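Hilo corto sobre las reuniones de pie de quince minutos, que me tienen harto.

Otra empresa, Dotberg esta vez, ha descubierto que sin sillas se trabaja mejor. Ya. Lo mismo dijeron en Montoya y acabaron comprando taburetes.

Lo que suelen enseñar como prueba es una pizarra con hojas e imanes. Pizarras he visto muchas. Decisiones, menos.

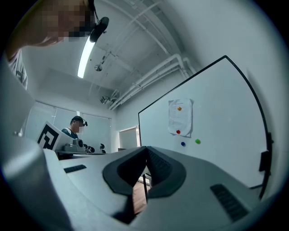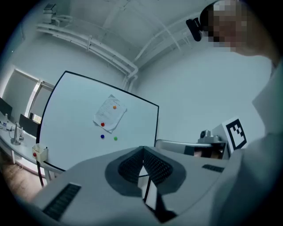

¿Cuánto dura de verdad una reunión de pie?

En mi equipo, 18 minutos de media durante todo marzo, y eso con Yolanda Quintana cortando a la gente a media frase. Los 12 del manual no los vi ni un día.

Me contesta Ramiro Prieto que lo importante es "la energía". Pues no sé medir la energía. Sé medir cuántas veces hay que repetir por correo lo que ya se dijo de pie — muchas.

Y luego está el que llega tarde, el que se apoya en la pared y el que lee el móvil. De pie se distrae uno igual, solo que le duelen las rodillas.

Milagros Miranda defiende el invento si sois tres. Con tres personas funciona cualquier cosa, también hablar en el pasillo.

Si alguien tiene datos que no vengan de quien vende el curso, que me los pase. Los leo.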